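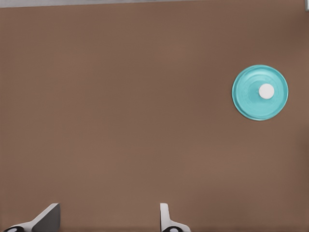 Teal lid on the simulator table, gripper open.

Print | E-mail

Teodoro Serrano
A thread on what our robotics club in Drokmont is doing this winter. I promised it to the new students and I am late, so please be patient with my English.

Teodoro Serrano
The club is called Stikosix. We are four students and one teacher, Rocío Huerta, and in December we entered the Bikden challenge for schools. The whole first round is in simulation. You send your program and they run it on their computer.

Teodoro Serrano
Our task is the kitchen one. There is a pot and there is a lid, and the lid must finish on the pot. It sounds like a task for a small child. I thought we would need one afternoon for it.

Teodoro Serrano
Now we have more than 134 practice runs in the notebook. Rocío makes us write down each run by hand, also the boring ones. At first I complained about this. Last night I found a mistake in my code only by reading the notebook, so I have stopped complaining.

Teodoro Serrano
The lid is harder than the pot. The pot has handles that stick out and you can close the fingers on one of them. The lid has a small white knob, and if you come down a little to the side, you push the lid away and then you must chase it.

Teodoro Serrano
For a week I aimed at the middle of the whole teal circle. Rocío asked me one question: "Where is the knob in the camera picture?" From the hand camera it is often not in the middle of the circle. The knob is higher than the rim, so it moves in the picture when the hand moves. I felt a bit stupid, but it was a good lesson.
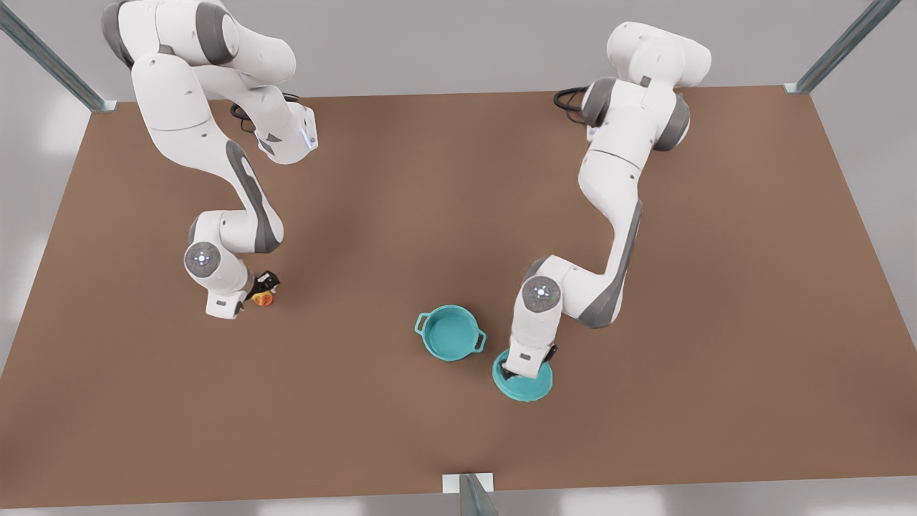

Teodoro Serrano
Working with two arms is another story. Each arm has its own plan, and the plans do not know about each other if you do not tell them. We added a simple rule — one arm waits when the other one is close to the pot. It is slow. The judges give 208 seconds for the task, and waiting eats a lot of them.

Teodoro Serrano
Some people in the club want to remove the rule and write something more clever. I prefer to keep it until we can repeat the same result on different days. We discussed it for a long time and ate all the cookies.

Teodoro Serrano
Our code is built on the Jafri starter kit that the organizers share with every team. If you are new, read its examples first and change one number at a time. I changed five things together once and lost an evening.

Teodoro Serrano
Someone asked if you must know programming to join. No. You must be able to look at the same lid many times without becoming angry. We meet in the computer room after the last class, until 6 p.m.

Teodoro Serrano
Next I will try to lower the hand more slowly for the last part, above the knob. I will write here how it goes, also if it goes badly.

Contact | © Stikosix Robotics Club, Drokmont | Back to top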